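How Do You Shop for a Robot?

Imagine your school has saved up 3,000 pounds and wants a robot helper that can pick things up and put them away. Hooray! But wait. Which one do you buy? And will there be any money left for the bits that go with it?

Grown-ups call this planning a budget. A budget is a list of what you need and what each thing costs, and making one for a robot is brilliant fun.

Start with the job. Will your robot stack books? Sort pencils? Put plates in a rack? A robot that lifts heavy boxes needs a strong arm, and a robot that handles eggs needs a very gentle one. Write the job down before you look at a single price!

Next comes the hand. Robot hands are often called grippers, and lots of them have just two fingers. That doesn't sound like many (you have ten, counting thumbs!) but two fingers with flat pads can pinch all sorts of things.
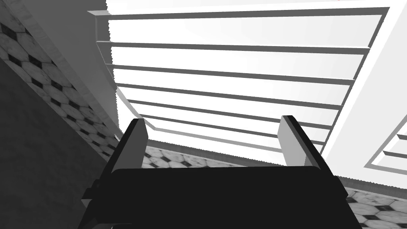
Why do robots cost more than the price on the label?
The label usually covers the robot by itself, and you may also need a gripper, a sturdy table, spare parts and lessons for the people who will use it.

Let's try a budget. Say we choose a little arm called the Skutireck, and its gripper is sold separately by a firm called Flernus. The gripper costs 807 pounds. Ouch! Then we put aside 700 pounds for spare parts and repairs. Add those together and you get 1,507 pounds. Take that away from 3,000 and we have 1,493 pounds left for the arm. If the arm costs more than that, we have to save up for longer or pick a simpler gripper.

Clever planners try things out on a computer, too. In a simulation you can build a pretend room, pop a pretend robot in it and see whether it can reach the shelves. If it bumps into something, no real robot gets dented!

Your turn! Think of a job at home you'd love a robot to do. Draw the hand it would need, then make a shopping list with everything else.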